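Fri 4 January

Snack sort, day 2 of the new split. Ebere on the left arm config, me on labeling, Fatima Adeleke in and out after lunch.

Goal today: see if the relabeled handover segments help, or if we were fooling ourselves in the last writeup. Policy is still Stilis, same weights as before the break, only the segment boundaries changed. Old rule: a segment ends when the gripper opens. New rule (Ebere's): ends when the gripper opens AND the wrist has backed off. Sounds minor. It moves the boundary a lot in the slow demos, nearly nothing in the fast ones.

Trained 3000 steps on the old labels, 3000 on the new, same seed. Loss curves lie on top of each other, which told me nothing as usual. Ran 10 rollouts each.

- old labels: 2 dropped at handover, several where the arm let go and then went straight back for the same bar
- new labels: no drops, still one go-back
- both: slow to choose a bin when two wrappers are close in color

10 is not enough to say anything. Want 40 per condition before this goes in the Novdale report. Ebere thinks the go-backs are the real signal and drops are just noise, I half agree.
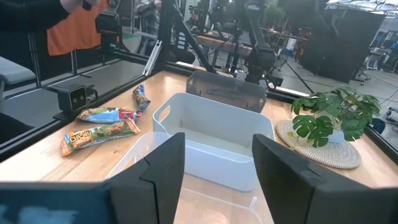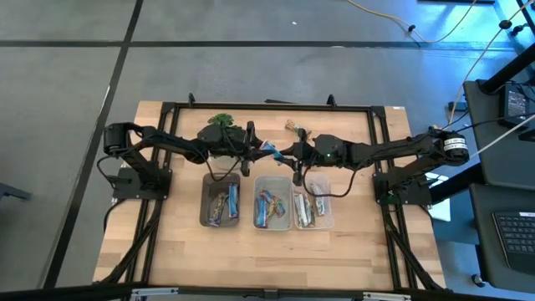
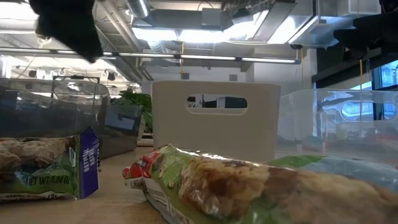
Main thing I want to fix next is how we score a handover. Right now it's pass/fail off the final bin, so a bar that gets to the right place after three regrasps counts the same as a clean one. That hides exactly what the new labels are suposed to change. Proposal: score the exchange by itself, starting when both grippers come together mid-table with the wrapper between them, like in the second one of the three, and stop the clock when the giving arm is clear. Bin choice gets its own column. Fatima wants a third column for bars left lying on the wood, I said fine but it has to be automatic, I'm not going through 40 runs by hand again.

Wrist view problem, seperate: at the close end of the reach the fingers fill a lot of the image and the policy seems to lean on the fixed views there. Tried masking the wrist input for the last part of the approach. Worse. Tried masking the fixed views instead - much worse, stopped after 2 runs. So it does need both, just don't know for what. Ablation script is in the baro folder, flag is `--drop-view`, default is none (check this, I left it set to wrist once already this week and lost a morning).

Clear bins might be hurting us too. Contents show through the walls and I suspect the detector is calling those bars "on table". No proof yet. Cheap test: opaque bins only, same start positions, 10 runs.

To do
- [ ] rest of the rollouts, both label sets, alternate them so drift doesn't land on one side
- [ ] Ebere: write down the "backed off" threshold, it's currently in their head
- [ ] split the scoring into columns, rerun on old logs
- [ ] ask Ibrahim team if their timestamps are start or end of the frame
- [ ] opaque bin test
- [ ] draft numbers to Fatima before the February review

Left the new-label checkpoint loaded.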